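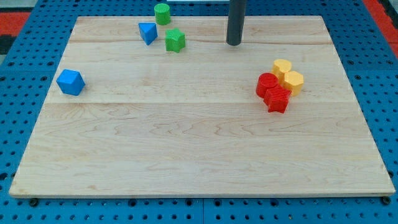

Pushing by instruction: first results from the Barkmont tabletop setup

Filed under: Lab Notes / Manipulation

The Barkmont bench has been running a language-conditioned pushing policy since September. The arm carries a single cylindrical rod and no gripper. The workspace is a wooden board on a blue pegboard surface, with eight plastic blocks in red, green, blue and yellow. Every instruction names a block by color and shape, then a target: another block, a region of the board, or a direction.

The policy takes a short window of camera frames and the instruction text and outputs a planar displacement for the rod tip. Rod height is held constant during a push. Training used 556 teleoperated episodes, relabeled afterward so that each long episode yields several short instructions. Relabeling was done by operators at Tasley who had not driven the arm.

Evaluation covered 167 instructions from randomized starting layouts. The policy completed 69 percent within the time limit. A trial counts as complete when the named block stops within 3 cm of its target and the rod has moved clear.

Separating blocks is the weakest category. When pieces touch, as in the red and yellow group on the right side of the board, a push on one moves its neighbors, and the policy tends to repeat the same contact angle until time runs out. Isolated blocks such as the blue cube are handled well from most approach directions. Stars and the heart rotate more than the cylinders under an off-center push, and the planar action space gives no direct control over that rotation.

Two changes are in progress. The first adds a penalty for repeated contact at an unchanged angle. The second replaces the fixed time limit with a progress check, so that slow but converging trials are not scored as failures. The Clitthorpe bench will run the same instruction set with its own camera placement. Results will be reported separately, as the two calibrations are not interchangeable.

Episode logs and the relabeling guide are on the James server under the pushing directory. Access requests go through the usual form.

Contact the newsletter desk | Past issues | Back to top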